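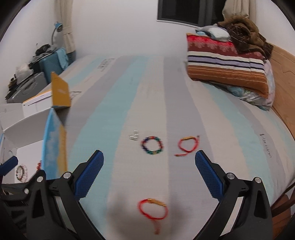
Notes: Halima Bakilana. Unit 3, collecting demonstrations

Small, limp items are recorded separately from rigid ones. A string bracelet has no fixed shape, so its loop and tail must be laid out differently for each take. Start with the jaws wide open and both blue finger pads in view. Pick one bracelet per take and leave the others on the mattress.

The Temba set holds 757 takes. Hold back 100 for testing, chosen by room; takes from one room must never fall on both sides of the split. Failed grasps are kept and labeled as failures.

Contact: Tatu Swai, Lostcombe | Back to top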